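Salbridge reuse room still trying to place its cylinders

SALBRIDGE. The reuse room on Gilari Street has a working policy on things that arrive without a label. They get a number, a spot on the shelf and two weeks to explain themselves. Most manage it. A lid turns out to fit a jar, a bracket is spotted by somebody missing a bracket, and a box of curtain hooks goes home with a person who came in for a chair.

Then there is the matter of the cylinders, which have been with the room since August and have so far explained nothing.

They are tall, plain and pale, and they came in among a mixed delivery of household leftovers from Dokulska, the moving and storage firm across the river. The paperwork called them "misc., white." Staff at the sorting bench gave the first one number 1501 and wrote underneath it, in the space for a description, the word "tall."

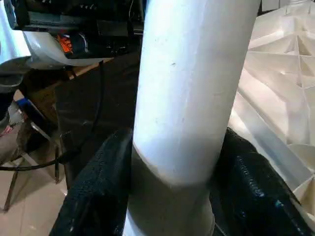

Smooth, white and lightly scuffed, with a collar near the bottom.

Plenty of visitors have been happy to help. The suggestion sheet pinned up by the door has 13 entries at last reading, including part of a lamp, part of a fan, part of a larger version of the same thing, and "ask Siddiqui." The last is a reference to Siddiqui Hardware, two doors down, where the counter has been consulted on every mystery the room has ever produced and keeps a fairly good record. Its verdict this time was that it did not stock them, had never stocked them, and would be interested to know the price.

There is no price. Under house rules a thing has to be called something before it can be tagged, and "tall" was ruled out as a category last spring after a disagreement over a hat stand.

The delay would matter less if the room had space to spare. It handles over 900 donated items in a busy month, and the fall clear-out is already filling the back wall with picture frames, casserole dishes and the exercise equipment of people who have come to terms with themselves. Packaging is the other headache. A lot of small household goods now come with their molded plastic, all folds and facets, shaped to hold one object and useless for holding any other. The room used to throw it out on arrival. It stopped after a coffee maker was sent home in a pillowcase and came back in several.

So the packaging is kept too, and now gets sorted along with everything else. Pieces that clearly belong with an item stay beside it. Pieces that clearly belong with nothing go in a bin marked "shapes." The bin is emptied when the top will no longer close, an event that used to happen monthly and now happens before lunch.
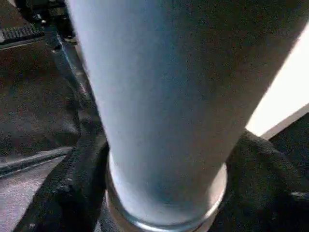
The room has decided that the two-week limit will be stretched for anything still drawing guesses on the sheet, and from next month a section of shelf near the front window will be set aside for parts in search of a whole. Anyone who believes they own the rest of something is welcome to bring it in and try it. Items that fit may be taken away free. Items that nearly fit will have to stay, after an incident involving a saucepan lid, a different saucepan and considerable optimism.

Dokulska has been asked whether it can trace the delivery and has replied that the load was put together from several storage units whose contents were cleared at the same time. The firm did say it would check its list again. It has also sent over another box, marked "misc., black," which the bench has put under the table for the moment.

Regulars seem to be enjoying themselves. Takings from the coffee counter are up by 100 dollars on the same month last year, and staff put this down to people stopping in to read the latest theories and then needing somewhere to stand while they disagree with them. One recent entry on the sheet proposes that the cylinders are finished objects, complete as they are, bought on purpose by someone who liked them. It has been crossed out in a different pen.

The reuse room is open from 9 a.m. to 4 p.m. at the Gilari Street end of the old bus garage. Donations are taken at the side door until 3. Please label parts where possible, and keep screws in an envelope taped to whatever they came out of.

Related stories
Bus garage roof to be patched before winter
Siddiqui Hardware extends key-cutting hours
Hat stand finds a home
Where to take paint, batteries and old bulbs in Salbridge
Gilari Street parking: what changes and what doesn't

Contact the newsroom | Corrections | © Salbridge local news | Back to top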